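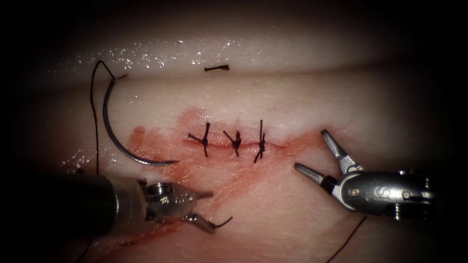 Cladley, June

Suture practice corner: spacing, tails and when to stop

hanneke_m
Evening all. I've been back at my stitching after a long gap (house move, new job, the usual) and I wanted to talk about simple interrupted sutures, because I do think they get rushed past in favour of the fancier ones. Three in a short horizontal cut, dark thread, and I'm really quite pleased with how evenly they sit along the line. The edges have come together into a nice tight seam as well. What I'd love is a good honest grumble about the tails, please, as I know they're all over the place!
Hanneke Martens

Rungrueang
Lovely to see you back, Hanneke. Spacing is very tidy, and I'd have been happy with that in my first year, or my third for that matter. The tails do wander a bit, don't they. The left one makes a sort of cross, the middle one has gone into a V, and the right one stands up taller than both its neighbours. Pick a length you like and keep to it, and your eye will learn it sooner than you'd think.

lurken
I'm going to be the awkward one and say the tails hardly matter at this stage. Long is fine. Long is safe! I would far sooner see somebody leave too much than snip so close that the knot slides undone the minute they look away. What I'd be looking at is whether the edges are lying flat against each other or rolling under, and that's hard to judge from straight on.

Rungrueang
Well, I agree about too short, I've done it myself and felt a proper fool. But tidy tails are a habit like any other, and if you leave them till later you end up unlearning things. My old teacher was very fierce about it and I grumbled the whole way through, and now I say exactly the same to everyone else.

tala_smadi
Can I be fussy about something much smaller? There's a little snipped end of thread lying just above the cut, near the bottom of the fold. I always lift those away as I go, one stitch at a time, and put them down on a scrap of gauze. It's a nuisance to begin with, and then you find your hands doing it without asking you.
Also, nice smooth ridge of tissue to be working under. I find a fold like that gets in the way of my wrist, so I turn everything round until it's on the far side from me.

hanneke_m
Oh Tala, you're quite right, and I'm forever doing it. I find bits of thread on my sleeve at bedtime. Gauze it is.

niso
Joining in from the beginner's bench. How do you all get the gaps even? I start beautifully and then panic towards the end and squeeze the last two together.

tala_smadi
Put the middle one in first, niso, then halve what's left on either side. It works on anything short.

lurken
And I'd say the opposite, start at one end and go steadily, or you never learn to judge a distance. I must have put in 2000 of the things that way. Do 20 in a row, have a cup of tea, then look at them again.

Rungrueang
Try both, niso, and keep whichever makes you swear less. Lurken and I have never agreed on this and I don't suppose we'll start now.

niso
Thank you both! Middle first tonight, then, and the long row tomorrow if my fingers hold out.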